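How to Oil a Wooden Tabletop

Posted 3/7/20 in Kitchen and Dining
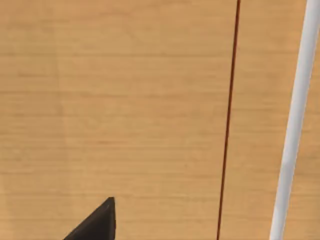

An oil finish is one of the easiest finishes to put on a table at home, and one of the easiest to fix later. It soaks into the wood and leaves it looking like wood, without the thick skin you get from polyurethane. The work itself is simple, but the prep takes patience and the drying takes days. Before you buy anything, look at the top in daylight and find out which way the grain runs. On a light tan top like this one the lines go straight across from side to side, so all the sanding and wiping goes side to side too. Look for pale patches as well. The band down the left here is a little more washed out than the rest, and a difference like that can still show after oiling if you don't even it out during sanding.

This guide is for solid wood tops that are bare or that have been oiled before. If your table has a hard, glossy film on it, that has to come off first, and stripping is a separate job. If it has a thin veneer, you can oil it, but skip the coarse sandpaper and do the sanding by hand.

What you need

Sandpaper in 120, 180 and 220 grit
A sanding block, or a random orbit sander if you have one
A vacuum with a brush attachment
Hardwax oil or pure tung oil
Lint-free cotton cloths, cut into squares
A white nylon pad
Mineral spirits
Nitrile gloves
A metal can with a tight lid, for used rags

I used Wetano hardwax oil on our dining table and Ingate tung oil on the desk upstairs. Both came out well. The Wetano dries faster and stands up better to water rings. The Ingate goes on thinner and takes more coats, but the color is a bit warmer. If children eat at the table every day I would pick the hardwax.

Check what is on the table now

Put a few drops of water in a spot that won't show much, near a corner. If the water soaks in and darkens the wood within a few minutes, the surface is bare or the old oil has worn out. If it beads up and sits there, there is still a finish on it. Wipe it dry and try a little mineral spirits on a cloth in the same spot. Wax will come off on the cloth as a yellowish smear. Varnish won't budge.

Wax has to be cleaned off completely or the oil will go on in blotches. Wipe the whole top with mineral spirits, turning the cloth often, and do it again with a clean one. Let it dry overnight.

Sanding

Start with 120 grit if there are scratches, rings or stains. If the top is in good shape you can start with 180. Always move with the grain when you sand by hand. Scratches that go across it are hard to see on bare wood and very easy to see once the oil is on.

Keep the pressure even and overlap your strokes. It is tempting to stay on one stain until it is gone, but that leaves a dip you will notice every time the light comes in low. Sand a wider area around the stain and accept a faint mark if you have to.

Faded areas usually come from sun, and the color change may only be on the surface. Sand the entire top to the same grit, then wipe it with mineral spirits. The wet surface gives you a fair preview of how the oiled wood will look. If the pale part still stands out, go back to 120 and do the whole top again.

When you change grits, vacuum everything first. One bit of coarse grit left behind will scratch all the way through the next stage. Finish at 220 and stop there. Going finer closes up the surface and the oil won't soak in as well. This matters more on maple than on pine – maple is tight to begin with.

Our dining table took six discs from start to finish. Buy a few more than you think you need, as worn paper just polishes the wood and heats it up.

First coat

Pick a day when the room is warm and you can leave a window open. Vacuum the top, wipe it with a cloth dampened with mineral spirits and give that an hour to dry.

Stir the oil, don't shake it. Pour a small puddle in the middle and spread it with a folded cloth. With hardwax oil you want the thinnest coat you can manage. With tung oil you can be more generous, since the extra gets wiped off anyway. Do the edges as you go and put a light coat on the underside if you can get to it. A top that is sealed on one side only is more likely to cup.

Wait 15 minutes, then look across the surface from a low angle. Dry, dull spots need a little more oil. Shiny wet spots need wiping. After that, take a clean cloth and wipe off everything that hasn't soaked in, working with the grain. The surface should feel nearly dry. If you leave oil sitting on top it will turn sticky, and sticky oil takes weeks to harden if it ever does.

A word on rags

Rags soaked in drying oil can heat up and catch fire on their own. Don't leave them in a heap or drop them in the kitchen trash. Put them in the metal can, cover them with water and close the lid. Your local waste service can tell you where to take them.

More coats

Leave the first coat for 24 hours, or longer in damp weather. I did the desk in August with the humidity up and had to wait two full days each time. The coat is ready when a dry cloth slides over it without dragging.

The grain will have lifted a little and the top may feel rough. Rub it lightly with the white nylon pad, with the grain, and wipe off the dust. Then put on the second coat the same way as the first. Two coats of hardwax oil are enough for most tables. Tung oil needs four or five.

You can set light things on the table after two days. Keep hot dishes, wet glasses and tablecloths off it until the finish has cured, which is two weeks for most hardwax oils and up to a month for tung. The time on the can is the one to go by.

Looking after it

Wipe up spills when they happen and clean with a damp cloth and a drop of mild dish soap. Stay away from spray polishes with silicone in them. They leave a film that stops fresh oil from going in later.

Do the water drop test again every six months. When the drops stop beading, it's time for one thin maintenance coat. You don't need to sand for that. Clean the top, let it dry, rub it with the nylon pad and oil it.

Small scratches can be sanded out by hand with 220 and touched up with oil on a fingertip of cloth. Let the patch dry, then compare it with the wood next to it. It often looks lighter on the first day, and a second dab the next morning usually takes care of it.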